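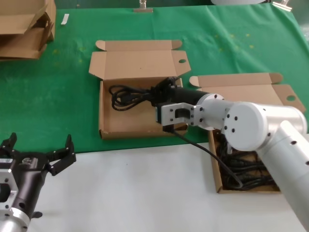 附带电源线的小型电器，退换货回收后要做的第一件事是把线材与主机分开，单独盘绕、单独装盒。线材本身价值不高，却是复检环节里返工比例最大的配件：插脚互相刮擦，护套压出死折，线尾夹在盒盖折线里，都能让一盒外观完好的配件退回上一道工序。浅盘式瓦楞盒敞口平放时，盘好的一束连同插头可以整个落进盒内，剩下的一段线尾却仍然搭过桌沿，往右边另一只纸盒那里去；右边那只盒里的黑色线缆是乱成一堆的。两种状态之间的差别，就是本讲要处理的内容：线束怎样成形，线尾怎样收，纸盒怎样选，盒与线的尺寸怎样配合，以及一堆缠结的线怎样拆成可以逐根装盒的线。

课程：配件包装与装箱实务
第5讲 电源线的盘绕、入盒与纸盒配合
编写：Rekha Mathew
修订：2021-10-13

本讲假定读者已经学过前一讲关于瓦楞纸板楞型和纸纹方向的内容。文中提到的Graddale作业台、Wukora线束带和Gouveia浅盘盒，均指实训室现用的规格，外单位使用本讲义时请换成自己的规格对照。Bridero分拣表见本讲第七节。

一、术语

线体：插头与设备端连接器之间的柔性部分，包括导体、绝缘和护套。

护套：线体最外层。常见材料为聚氯乙烯和橡胶，两者的表面摩擦差别较大，盘绕时手感不同，回弹也不同。

尾护：插头或连接器根部加粗、通常带有环槽的一段，用来分散弯曲应力。也有人称应力消除套。本讲统一用“尾护”。

线束：按规定方式盘绕或折叠后的整根线。未经固定的称散束，已用扎带或纸套固定的称定束。

线尾：盘绕结束后剩在束外的一段。线尾的长度和朝向都应当受控。

记忆弯：护套因长时间保持同一弯曲状态而形成的残余弯曲。记忆弯不一定是缺陷，方向合适时还能帮助成形。

死折：弯曲半径小到使护套表面发白、起皱或出现明显棱线的弯。死折一律按缺陷处理。

浅盘盒：盒深明显小于长和宽，盖与底相连的折叠纸盒。盖片向后翻开后，盒底呈托盘状。

盒盖折线：盖片与后壁之间的压痕线。盖片合上时以此为轴转动，线体如果落在这条线附近，最容易被夹住。

二、弯曲半径

电源线在包装状态下属于静态弯曲，要求比反复弯曲的使用状态宽，但仍有下限。实训中以护套外径D为基准，内侧弯曲半径记为R，R与D之比记为k：

k = R / D

k值下限由线材规格书给出。规格书没有给出包装状态数值时，取其固定敷设的数值，不得自行减小。扁形线按短轴方向弯曲，D取短轴尺寸；沿长轴方向弯曲扁形线会使线体自行扭转，盘出的束不平，入盒后顶盖。

测量R时不需要专用量具。把线束平放，用直尺量出最内一圈的内侧净宽，除以二即为R。折叠式线束两端的回弯处要分别测，取较小的一个。练习中常见的错误是量外圈：外圈半径总是偏大，量外圈得到的结论没有意义。

尾护之外的第一段线体不参与弯曲。这一段的长度称为直段，应不短于尾护本身的长度。直段不足时，弯曲应力集中在尾护出口，短期看不出问题，久存后护套在此处变形，环槽张开。检查直段的办法是把插头捏平，看线体是否顺着插头的轴线出来；如果一出尾护就偏向一侧，直段不足。

温度的影响需要单独说明。聚氯乙烯护套在低温下变硬，回弹力增大，同一个手法盘出的束会更松、更大。从冷库或冬季车厢里取出的线，应在室内平放，待手感恢复后再盘。不允许用热风加热护套来加快这个过程，局部过热会使增塑剂迁移，表面发黏，与瓦楞纸内壁接触后会粘起纸毛。

三、三种成形方式

（一）环形盘绕

手掌持插头一端，线体逐圈叠放，每圈大小一致。环形束受力均匀，没有明显的回弯点，适合护套较厚、长度较大的线。缺点是中间留有空心，占用盒底面积大，且每绕一圈线体就产生一次扭转，圈数多了以后线束会翘成马鞍形。

消除扭转的办法是正反交替：第一圈正手放，第二圈反手放，让线体从圈的下方穿出。正反交替盘出的束，拉开时不打结，这一点在舞台和录音行业使用多年，用在电源线上同样成立。需要注意的是，反手圈若从圈内穿过而没有从圈下带过，拉开时会形成一串单结。

（二）折叠成形

线体来回折叠成等长的几段，中部用扎带固定，两端各留回弯。折叠束呈长条形，面积利用率高，是新品配件最常用的形式。其弯曲半径由回弯决定，一般比环形束小，因此对k值的要求更容易超限。折叠束中部的扎带不可收得过紧。扎带收紧以后，两端回弯会被拉成尖角，原本合格的R变为不合格。

（三）八字成形

线体在两个支点间交叉绕行，呈横放的“8”字。八字束不累积扭转，展开顺畅，适合橡胶护套的粗线。交叉点处厚度是其他位置的两倍，对浅盘盒不利，装盒之前要先核对盒深。

三种方式的选择次序如下：先看k值，折叠成形不满足则排除；再看盒深，八字成形的交叉点超高则排除；余下的按面积利用率选取。不允许先选盒再勉强线束去适应盒，除非盒是客户指定的。

四、线束尺寸的估算

正式装盒之前应估算线束所需的净空间。设线体长L，护套外径D，环形束平均直径为M，则圈数n为：

n = L / (π × M)

n取整数部分，小数部分对应线尾。线尾过长时调整M，使小数部分变小。M增大，圈数减少，线束变薄而占地变大；M减小则相反。M的下限由k值决定：最内圈的内侧净宽不得小于二倍的R。

环形束的截面可以看作若干根圆线堆叠。完全单层平铺时束高为D，束宽为n×D；手工盘绕不可能做到单层平铺，实际截面近似方形，边长取D乘以n的平方根，再乘以一个松散系数s。s与手法和护套有关，由各组自行实测，测法见第八节的练习二。

例题。某线体L为1567毫米，护套外径D为5毫米，k取10，求环形束的最小平均直径及此时的圈数。

解：R = k × D = 50毫米，最内圈内侧净宽为100毫米，最内圈中心线直径为105毫米。忽略束宽对平均直径的影响，取M为105毫米，则π×M为329.9毫米，n = 1567 / 329.9 = 4.75。取四圈，剩余0.75圈为线尾，长度为247毫米。

讨论：这条线尾偏长。若要求线尾在四分之一圈以内，可以保持四圈而放大M。令n为4.25，则M = 1567 /（π × 4.25）= 117.4毫米，线尾长92毫米。M由105毫米放大到117.4毫米，盒底需要的净宽相应增加12.4毫米。是否值得增加，取决于纸盒规格有没有余量。若无余量，也可以保持M不变，把线尾沿束的外侧绕行，用扎带一并固定，但线尾末端的连接器不得压在插头上。

例题中把直段忽略了。实际计算时，应从L中减去两端直段的长度，再代入公式。两端直段之和较大时，圈数可能减少一圈，请各组在练习一中按自己手中的线重新计算。

五、插头与连接器的放置

插头是线束中最硬、最重、形状最不规则的部分。它的位置决定线束的重心，也决定它与盒壁之间的接触点。

放置规则：

1. 插头放在线束内侧或线束的一端，插脚不得直接朝向盒壁。瓦楞内壁没有衬垫时，插脚在运输振动中会在纸面上磨出凹坑，纸屑落入连接器孔内，复检时要用气吹清理。

2. 插脚不得朝向线体。铜质或镀镍插脚的边缘足以在软质护套上留下划痕。带有插脚保护套的，装盒前必须套上；没有保护套的，让插脚平行于线体走向放置。

3. 插头与设备端连接器分置两侧，不得叠放。二者叠放时的总高通常是全束最高点，盖片合上以后会在该处鼓起。

4. 插头的扁平面朝下。插头侧立放置时稳定性差，盒子倾斜时会倒下，把线束带偏。

5. 带有电源适配器的线不适用本讲的规则，适配器需要单独的隔仓，见下一讲。

插头已经落入盒内而线体仍有一段留在盒外时，不要直接推线。推线会使盒内已经成形的部分散开，正确的做法是先按住盒内的束，再从靠近束的一端起，逐段把盒外的线体收进来，方向与原有盘绕方向一致。收到最后时，线尾的末端应当落在远离盒盖折线的一侧。

提起线束时，握持点应选在束的中部或扎带处。只握住单根线体提束，束的重量全部落在一个弯上，散束会因此拉长，定束会在扎带处滑移。提插头而让整束悬垂，同样不允许，尾护要承受全部重量。

六、浅盘盒

（一）结构

浅盘盒由一张模切瓦楞纸板折成，底、四壁与盖相连。常见的前壁和侧壁为双层，折入后用插舌卡在底部的槽内，不用胶，不用钉。盖片后翻时，后壁要能保持直立。如果盖片翻开后把后壁一起带倒，说明压痕过浅，或纸板的楞向与折线平行而没有压透。

盖片上有时带有圆孔，位置和孔径因盒型而异。验收纸盒时只需核对孔位与图纸是否一致，孔边有无纸毛和分层。孔边分层说明模切刀口已经磨钝，同批纸盒的插舌也要抽查，因为插舌边缘分层会使锁合力下降。

内面为本色牛皮面、不覆膜不印刷的盒，纸面摩擦较大，线束放入后不易滑动，这对运输有利。缺点是纸面易起毛，黑色护套沾上浅色纸毛后十分显眼。护套表面有析出物的线不宜直接接触本色纸面，应加薄纸袋。

（二）楞型

浅盘盒的深度小，壁板窄，宜用较细的楞。楞越细，折线越整齐，双层壁折入后占用的内空间越少。粗楞用在浅盘盒上有两个后果：壁板折入后回弹，侧壁外鼓；内净宽小于标称值较多，原先算好的线束放不下。

内净宽应以成盒后的实测值为准，不用图纸上的展开尺寸推算。测量位置取盒底、半高和盒口三处，三处数值不一致时取最小值。盒口偏小说明壁板内倾，盒底偏小说明底槽位置偏移。

（三）盒与线的间隙

线束四周与盒壁之间应留有间隙，间隙以能伸入手指取出线束为度。没有间隙的配合看起来整齐，但装入时必须用力压，取出时必须拉线，两个动作都会损伤护套。间隙过大则线束在盒内移动，需要加隔板或纸垫。

高度方向的要求不同。束高应略低于盒深，盖片合上后不受到向上的推力。判断方法：合上盖片但不插舌，松手后盖片若自行弹起，束过高，应当重新成形，不可依靠插舌强行压住。插舌长期受力会从槽内滑脱，堆码时尤其明显。

（四）堆放与展开

未成形的纸板应平放堆叠，楞向一致，每叠之间不交错。已经成形而暂时不用的空盒可以套叠或敞口叠放，叠放位置应在作业区以外靠后的一角，不得占用装盒位置的正前方。拆平再用的盒，折线处纤维已经受损，抗压低于新盒，只能用于内部周转，不得用于发货。

纸板含水率对折叠质量影响很大。过干时外层面纸在折线处开裂，过湿时壁板软，折入后立不住。雨季和采暖季各应复测一次。六月实训曾有一批盒在入库时含水偏高，成盒后盖片翘曲，放置后自行恢复了一部分，但盖与前壁的间隙不再均匀，最后降级为周转盒。

七、作业台与分拣

（一）台面

台面铺布有两个作用：减少护套与硬台面之间的摩擦划伤，以及防止小件滚落。布面应绷平，颜色与护套、纸盒都要有明显区别，便于发现脱落的扎带和保护套。黑色线材不用深灰或黑色台布，本色纸盒不用米黄色台布，绿色与二者都分得开。

布边不应超出台面前沿。前沿留出一条无布的硬台面，用来放置等待装入的盒，盒底在硬面上容易推移对齐。盒子骑在布边上时，盒底不平，盖片合上后容易错位，操作时要么整盒放在布上，要么整盒放在硬面上。

Graddale作业台的前沿为圆角，线尾搭过前沿时不会被割伤。若换用直角边的台子，前沿必须贴护条。无论哪一种台子，线体搭过桌沿都只应是收线过程中的过渡状态，放手之前必须全部收回台面。垂下的线容易被衣角或周转车带走，连同盒内的束一起拖落。

（二）物料位置

待处理线材在一侧，成形位置居中，空盒在后。待处理的线用敞口盒盛放，盒壁不宜过高，过高时手要从上方伸入，抓线时只能抓到表层，下层的结越拉越紧。待处理盒与装盒位置之间留出一只盒的宽度，避免待处理的线尾搭进已装的盒里。

左右方向不作统一规定，由操作者的习惯决定。但同一条作业线上，各工位必须一致，否则相邻两个工位的待处理盒会挨在一起，两边的线相互勾连。

（三）缠结的拆解

一堆缠结的线，绝大多数不是真正的结，是线体之间的相互穿插加上插头的勾挂。处理次序如下：

先找插头。把全部可见的插头和连接器拨到堆的外围，使它们不再压在线体下面。插头体积大，能卡住任何一个小圈，先把它们放到外围，堆的松紧程度立即改变。

再松堆。双手从底部托起整堆，轻轻抖开，让圈变大。这一步不要拉任何一根线。拉线会使圈变小，把松散的穿插变成紧结。

然后选线。选取末端完全露出、压在其上的线最少的一根，从末端开始退出。退线时移动的是末端，不是线体中段。每退出一段，就在台面上放成大弯，不要握在手里，握在手里的一段会重新缠到堆上。

遇到紧结时停下。用手指把结的中心向两侧推松，不用镊子和钩子。金属工具可能刺破护套，而这种穿刺从外面很难看见，只有在耐压试验中才暴露。

最后检查。退出的线平放，先看全长有无记忆弯和死折，再进入成形工序。记忆弯较重的线，用手掌在布面上反向轻滚，不可拉直，拉伸会使护套与绝缘之间产生滑移。

一堆线中只要有两根互相打成紧结，无法在规定时间内解开，应将这两根一并取出，单独放置，先处理其余各根。不得剪断任何一根，剪断后的线即使外观完好，也已经失去可追溯性。

（四）Bridero分拣表

分拣表分四栏：线体外观、插头外观、成形方式、盒号。每根线一行，不合并填写。外观栏只填代码，不填文字说明：

A 无缺陷
B 有记忆弯，无死折
C 有死折
D 护套划伤，未露绝缘
E 护套破损，露出绝缘
F 插脚变形或变色
G 尾护开裂或脱出

A和B可以装盒。C和D转入复检，由复检人员决定。E、F、G直接报废，在插头根部挂标签，不再放回待处理盒。报废线与合格线在同一工位停留时必须有物理隔离，仅凭摆放位置区分是不够的。

外观代码与导通测试是两件事。外观为A的线不一定导通，外观为C的线也可能完全导通。分拣表不记录导通结果，导通结果写在测试单上。将二者写在一张表里，后来的人很容易把空白误读为合格。

八、固定件

Wukora线束带是背面粘合的织带，可以反复开合，对护套无损伤，适合周转。绕过线束时粘合面朝外，毛面贴线体。粘合面朝里会带起护套表面的细屑，若干次以后粘合力下降。

包塑扎丝便宜，固定牢，缺点是端头的金属丝会外露。使用时端头回折，指向束外并压平，不得指向线体。扎丝拧合圈数以两到三圈为宜，再多就不便拆开。

尼龙扎带不可重复使用，拆除时要用剪钳，剪伤护套的风险大，实训中不用。回收线上原有的尼龙扎带用平口剪钳从锁头一侧剪开，钳口背向线体。

纸套是一条冲有插口的纸带，材料与盒一致，回收时不需要分离。纸套不能提供夹紧力，只能限制束的外形，因此只适合回弹小的线。

橡皮筋一律禁用。橡皮筋老化后发黏断裂，与聚氯乙烯长期接触会留下压痕和变色。

固定件的位置：环形束在插头的对侧固定一处；线束较大时，在两侧各固定一处。折叠束在中部固定一处。八字束在交叉点固定。固定件的锁合部位朝上，打开盒盖即可看到，不需要翻动线束。

九、操作步骤

1. 从待处理盒中退出一根线，平放在布面上。

2. 检查线体、插头和尾护，在分拣表上填写代码。

3. 取一只浅盘盒，确认盖片完全后翻，盒内没有纸屑。

4. 确定成形方式，留出插头一侧的直段。

5. 从插头一端开始盘绕，每放一圈与前一圈对齐。

6. 接近末端时停手，检查线尾长度。线尾过长则退回一圈，放大圈径重做。

7. 加固定件。

8. 握住束的中部移入盒内，插头扁平面朝下，插脚不对盒壁。

9. 收线尾，使末端远离盒盖折线。

10. 合盖，不插舌，松手检查是否弹起。合格后插舌。

11. 在分拣表上填写成形方式和盒号。

也可以在盒内直接成形：插头先放入盒底，线体沿盒壁逐圈放下。盒内成形省去移束的动作，但圈径受盒的内净宽限制，且第一圈没有固定时容易被后面的圈带起。初学者先练台面成形，熟练后再练盒内成形。盒内成形时，未放入的线体必须从盒的前侧进入，不得越过后翻的盖片，否则合盖之前还要把线移回来。

十、常见缺陷

盖片鼓起。成因有三：束过高，插头与连接器叠放，固定件锁合部位翘起。先查叠放，再查固定件，最后才考虑重新成形。

线体夹在折线处。多由第9步没有执行造成。打开后检查被夹处，有棱线的改填C。

侧壁外鼓。束过大，或圈径没有控制，束的回弹力由侧壁承受。取出线束后侧壁仍外鼓的，纸盒报废。

线束在盒内移动。间隙过大。可以换小一号的盒，或在空余一侧加折叠纸垫。纸垫应折成有弹性的形状，不要团成纸团，纸团受振后会变小。

打开后束散。固定件位置不当，或环形束没有正反交替而积累了扭转。后一种情况在合盖时看不出来，开盖后束会自行弹起。

盒内有纸屑。多来自模切毛边。空盒在使用前倒置轻拍，仍有纸屑的整叠退回。

护套沾毛。用干净的无绒布单向擦拭。不用酒精，酒精会使某些护套表面发白。

盒号与表不符。表中盒号应在插舌之后填写，提前填写的，中途换盒时常常忘记改。

十一、练习

练习一。取实训线一根，测出L、D和两端直段，按第四节的公式计算最小圈径与圈数，再实际盘绕，比较计算圈数与实际圈数。二者不一致时，说明偏差来自哪一项测量。

练习二。测定松散系数s。用同一根线，由同一人连续盘绕十次，每次测出束的截面宽和高，求平均边长，除以D与圈数平方根的积。换一人重复。比较两人的s值，讨论手法对s的影响。

练习三。用三种方式分别把同一根线装入Gouveia浅盘盒，记录合盖检查的结果、取出所需的时间，以及取出后线体的记忆弯位置。

练习四。本班实训用线共57根，已混放于各组待处理盒内。各组按第七节（三）的次序拆解，全部退出后再开始分拣，不得边拆边装。记录出现紧结的次数和每次的起因。起因填写“插头勾挂”“线体穿插”或“拉线造成”，不填“不明”。

练习五。取一只拆平后再成形的旧盒与一只新盒，分别测三处内净宽，比较差值。再将同一线束依次装入两盒，观察盖片与前壁的间隙。

十二、提交要求

每组提交分拣表原件一份，练习一至练习三的测量记录一份。测量记录须写明量具和测量人。计算过程保留到小数点后一位，结果取整到毫米。

分拣表不得誊抄。写错处用单线划去，在旁边改正并签字。涂改液涂过的表退回重做。

装好的盒按盒号顺序放在各组的架位上，盖片朝上，最多叠五层。待处理盒清空后倒扣放置，表示盒内已无线材。台布抖净后平铺，不折叠。

下一讲内容为带适配器线材的隔仓设计，请自带直尺和一只废旧适配器，外壳需完整。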